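We use cookies to improve your visit. Accept | Settings

Will staff hours change once the Stuvo unit takes over utensil return?

Our canteen in Mendville serves 2,000 meals a week. Management has informed us that spoons will be returned to the wall holders by machine. What becomes of the two people on that shift?

Flurkdale_Kitchens
At our site, both employees were kept and moved to serving. Request written confirmation of duties before May - verbal assurances were of little use to us.

Iturra
Ours lost hours. Ask your union.

3 comments | 2 shares
Last updated in May 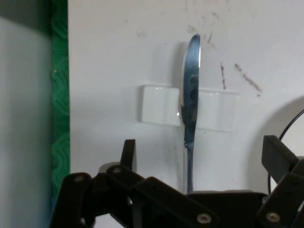
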